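From: Riet Claeys
To: residents-list
Subject: Re: Snack collection for the Hedegaard lounge - packing guidelines

On behalf of the house office, I would like to thank Mr. Hendriks for his message, which is quoted here so that those who joined the list in October can follow the matter.

> From: Frans Hendriks
> To: residents-list
>
> Dear all,
> The last delivery to the Hedegaard lounge was packed in seven
> separate carrier bags, and two of these split on the stairs.
> May I ask whether the office would agree to a single open box
> per collection? I would also like to know who decides what goes
> in first. Last time the crackers were at the bottom, under the
> canned drinks, and could not be served.
> Regards,
> Frans Hendriks

The office agrees to the proposal. From the next collection onward, packaged snacks are to be placed in one open box on the low table in the lounge, beside the sofa. The checkered tablecloth should remain on the table during packing. Drinks will be collected separately at the Flastow entrance and should not be brought to the lounge. 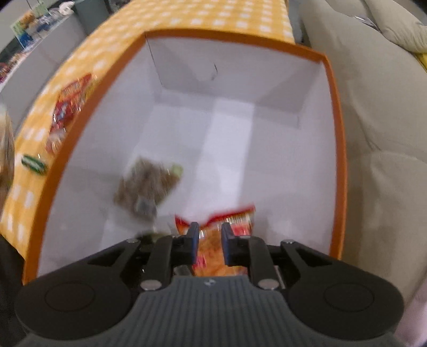

The order of packing was left open in our earlier guidelines, and Mr. Hendriks is right to raise it. Small bags that can bear some pressure should go in first and should lie on the floor of the box. Where possible, the printed code should remain in view, as with the barcode-like panel on the orange and red bag, so that Mr. Rizvi can check items against his list without lifting everything out again. Bags should not be folded to save space. Please do not tape packets together.

Flat packages may be stood along the inner walls. Large, light bags are to be placed last. Anything in clear plastic should be kept away from boxed items with sharp corners - we have had several complaints about torn wrapping, and torn packages cannot be accepted.

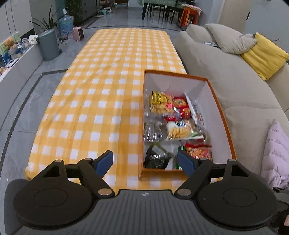
Labels should face upward wherever the shape of the package allows it. This applies in particular to items with allergen information, which residents must be able to read before making a choice. Items without a legible label will be set aside and returned to the person who brought them, if that person is known.

Budget questions have also reached the office. The allocation for the current period is 2,430, of which 147 remains unspent. Purchases against the remainder require approval from Wouter Vermeulen before they are made. Receipts submitted afterward without approval will not be reimbursed.

The box may be filled until 7 p.m. on the evening before distribution. After that time it is closed to further contributions, and late items should be handed to Cor Wouters at the front desk.

Comments on these guidelines may be sent to this list or directly to the office.

Riet Claeys
House Office, Brarkier Residence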